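Lomside Allotment Society, notes from the October 2020 meeting

I said I'd do the minutes again so here they are, and if I've got anything wrong shout at me before they go in the folder.
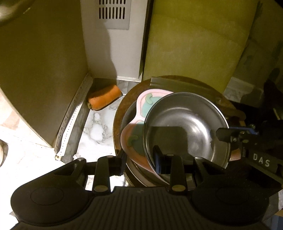 We started late as usual. Apologies came from both of the Cardoso plots, and Mojtaba Najafi took the chair as he did in August.

Last minutes: agreed, except that I'd put the hedge down as hawthorn and it's blackthorn. Changed it. Sorry!

Water. Long chat about this one. The bill came in at £1016, which made everybody wince (me included, I'd been hoping for well under that after the wet spell). Mojtaba thinks the trough by the bottom gate has been overflowing at night and I think he's right, the path there is a bog. We agreed to get the ballcock changed before the frosts and to turn the supply off for winter as soon as the last of the leeks-and-sprouts people are happy. I'm one of those people and I'm happy.

Rents. Staying the same for next year. There was a push to put the half plots up by £4 but it didn't get a seconder, so that's that.

Wotau Lane gate. The padlock is stiff again. Please, please don't force it, the last key snapped clean off in my hand. Mojtaba has oil in his shed and will see to it.

Seed order. We're going with Simen again. We need to spend £100 to get the discount and we're nearly there, so if you want broad beans or onion sets let me have your list quickly. I've still got last year's forms if you've lost yours. The purple potatoes are off the list this time, which I'm a bit sad about, but they did get blight terribly.

Bonfires. Same rule as before, none until dusk, and check for hedgehogs first.

Any other business: plot 2 is free and badly overgrown, though there's a lovely old plum on it. Offer goes to the top of the waiting list. I'm to write the letter.

Next meeting to be fixed once we know about the hall.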